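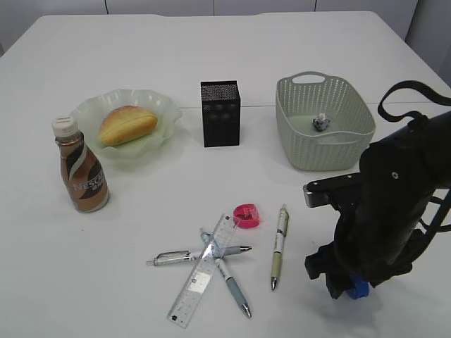 Gilari Tabletop Sorting Kit

Last updated: May 12, 2019

Gilari is a benchmark kit for single-arm manipulation. It tests one thing: how well a learned policy puts desk items where they belong when other objects share the table. Labs supply their own arm and gripper. We supply the object list, the layout cards, the scoring sheet and the baseline results.

The desk task uses a ruler, pens and a square black holder. A run counts as complete when every writing item and the ruler stand in the holder and nothing else on the table has been knocked over. Food, drink and a basket stay out as distractors. Thin items are the hard part. A clear ruler lying flat gives the depth camera very little to work with, and crossed pens tend to move together when one is gripped. 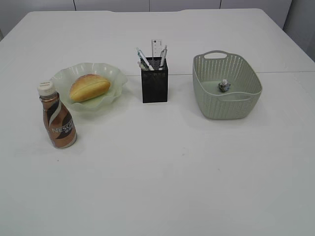 Our baseline was trained at the Clukstead lab on 200 teleoperated demonstrations and tested on 42 layouts that were not in the training set. Each layout is run 10 times. The score is the share of items placed, averaged over all runs, and a tipped holder scores zero for that run. Please report both the item score and the number of complete runs. The two can differ a lot, and the item score alone hides policies that always fail on the ruler.

Version 2 of the layout cards replaces the July set. Scores from the old cards should not be compared with new ones. The Seyoum scoring script reads either format but marks old results in the output.

The kit works with the Pedo table mount and with any flat white surface of similar size. For layout cards or baseline weights, write to Katia Leone at the Clukstead lab.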